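Support > Mobile games > Tresinen > FAQ

Tresinen – Frequently Asked Questions

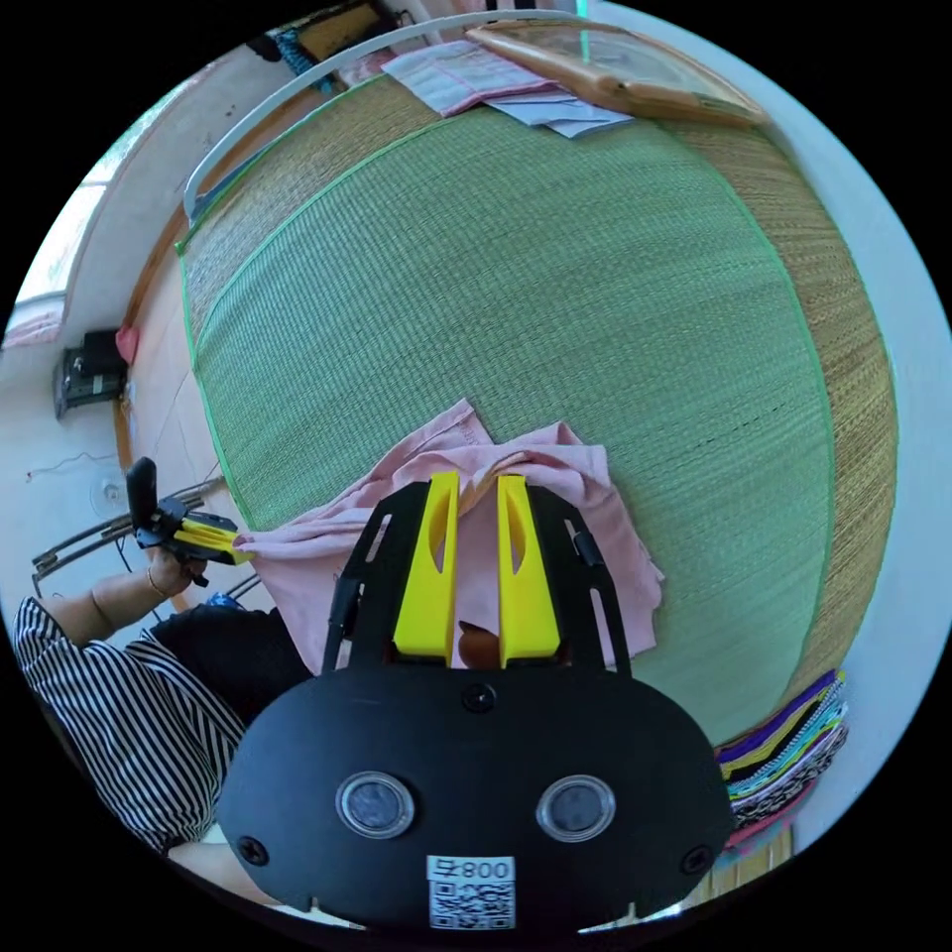
Please read these answers before you write to us. Most letters we receive are about the same few things.

I changed my phone. Where is my progress?
Log in with the same Clinau account on the new phone. If you played as a guest, your progress stays only on the old phone.

How many levels are there?
At the moment 244. The next 10 will come in November.

Does the game work without internet?
Yes, but the daily puzzle does not. It needs a connection for loading.

Why did my score disappear from the table?
The table shows only the best 56 players of the week – your own record is kept in your profile.

Can I get a refund for coins?
Please ask the store where you paid. We cannot see your payment.

12 comments
Share 56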